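Speaker notes, fall giving kickoff
Skunville Day School, upper hall, September
Speaker: Oluf Kárason, annual fund

Mic check before doors. Water on the left side of the lectern. Wait for the fifth graders to sit down before starting.

Good morning! It is so good to see this hall full again. I'm Oluf, I work in the annual fund office across from the nurse, and if you have ever come looking for a Band-Aid and found me instead, hello again.

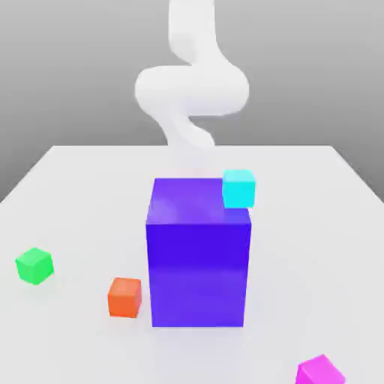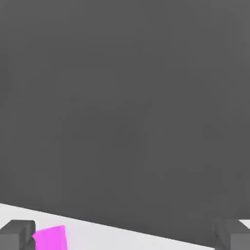
(Pause. Let the back rows settle.)

I want to start with a letter. Last spring I was going through the old file drawers under the stairs, and I found a note from a father who sent the school a gift in 1910. Two dollars. He wrote that it was for "coal or books, whichever runs short first." I love that so much. He didn't ask for his name on anything. He had two girls in the lower school and he wanted them warm and reading.

I have thought about that man all summer. The school did buy books that year, by the way. We still have the ledger. The handwriting is terrible and it took me most of a lunch hour to work out the word "atlas."

(Hold up the copy of the letter. NOT the original, it stays in the drawer.)

So, what happened last year. I'm going to go quickly because I know lunch is pizza.

We had 1551 gifts to the annual fund. Say it slowly. One thousand five hundred fifty-one. Some of those were large and a lot of them were the kind you find in a coat pocket, and I opened a good many of the envelopes myself. One had glitter in it. I am still finding glitter.

Those gifts paid for the new risers in the music room, the bus to the state science fair, and tuition help for 34 students. I won't say who they are, and I'd ask all of you to be just as careful. What I will say is that they are in this room, they are in your classes and on your teams, and this school would be a much poorer place without them.

(Look up here. Don't rush this part.)

Now the Zurkley Award.

For anybody new, the Zurkley goes each year to a person or family who has given to the school in a way that made other people want to join in. It doesn't have to be money. Two years back it went to the grandmother who ran the costume closet. It's a glass bowl, it's heavier than it looks, and I have nearly dropped it at this very lectern.

This year it goes to the staff of Tekin Hardware, down on the corner past the ball field.

(Wait for applause. There will be a lot, several of them are parents here.)

Let me tell you what they did. When the greenhouse roof came down in the ice, they had people here before first period the next morning. They brought lumber and plastic sheeting and their own ladders. They saved the tomato starts! Then they kept coming back on their own time until the thing was better than it had been before, and when I called to ask for the bill, the person who picked up laughed at me.

After that, something lovely started. Families heard about it and began showing up with shovels. The sixth grade held a bake sale for new seed trays. A bakery in town, Pirus, sent over rolls for everybody working, and kept sending them. I gained weight on that project and I have no regrets.

(Invite the Tekin group up. Shake hands FIRST, then the bowl, two hands. Photo at center stage, with Head of School on the right. Let them say something if they want to. They told me they don't want to. Offer anyway.)

Thank you. Thank you so much. One more round for them, please.

OK. What we're asking for this year.

The library. You all know the reading room, and you know about the window that whistles. The windows on that side are original to the building and they are beautiful and they leak like a colander. We'd like to repair them properly, keep the old glass where we can, and put in a long bench underneath so there's somewhere good to sit with a book in February.

We're also adding to the tuition fund again. That one never gets a ribbon cutting, so I like to say its name out loud whenever I have a microphone. The tuition fund! It is the best thing we do.

And there's a smaller piece that I'm very excited about. The student council has asked to run its own giving project this year. They'll pick the cause, set the goal and do the asking. I sat in on their first meeting and they were far better organized than my office. They argued for a long time over whether to support the food pantry or the animal shelter, they were polite about it nearly the whole way through, and they'll announce their choice at the next assembly. Please say yes when they come to you. Say yes to a car wash. Say yes to a second car wash.

(If running long, skip the next part and go to the envelopes.)

I get asked whether small gifts matter. A parent caught me in the parking lot and said she felt silly sending ten dollars. Please don't feel silly! I read every card that comes with those gifts. Some are addressed to a teacher. One last year was in memory of a crossing guard. A former student wrote that she'd failed algebra here and been treated kindly about it, and she has sent a check every fall since. I put that card up over my desk and it's still there.

Envelopes: they're on the table by the door, in the basket. Students, take one home. It goes to a grown-up and it should not become a paper airplane until after they've seen it. If you'd like to give online, the front office has the card with the address. If you want to give time, there's a sign-up sheet for the window project, and we need people who can scrape paint and people who can make sandwiches.

Teachers, thank you for lending me this half hour. I know what it does to your morning.

(Bring up the chorus. They enter from the left, risers are already set. Step off to the side and don't stand in front of the altos like last year.)

After the song: dismiss by grade, youngest first. Tekin families and guests stay for coffee in the front hall. Remind them the bowl needs to come back to me for engraving before they take it home.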